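Chapter 6
Planning Near Contact

In the previous chapter the planner worked with free space. The arm was far from every object, and an error of a few millimeters had no effect on the result. In this chapter we consider the last part of the motion, where the tool is already close to the work and the free space is small.

Two questions are important here. The first is how the planner should represent a shape which the wrist camera sees only in part. The second is how often the plan must be computed again. In the Jora planner, which we use in all exercises, the distance field is updated every 40 milliseconds and holds at most 4,000 surface points. These limits were chosen by Siv Halvorsen when she wrote the first version at Takside, and they are still a good starting point.

Dark and shiny surfaces need special care. A bright metal edge can give a strong false contour, while black plastic beside it may give almost no points at all.
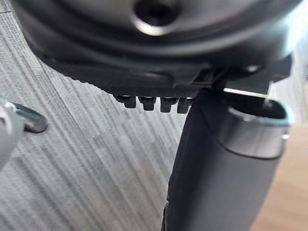 For this reason the planner keeps three labels for each cell: free, occupied and unknown. A cell without points is unknown - it must not be treated as free. Section 6.1 defines the labels, and Section 6.2 shows how the cost of an unknown cell is set.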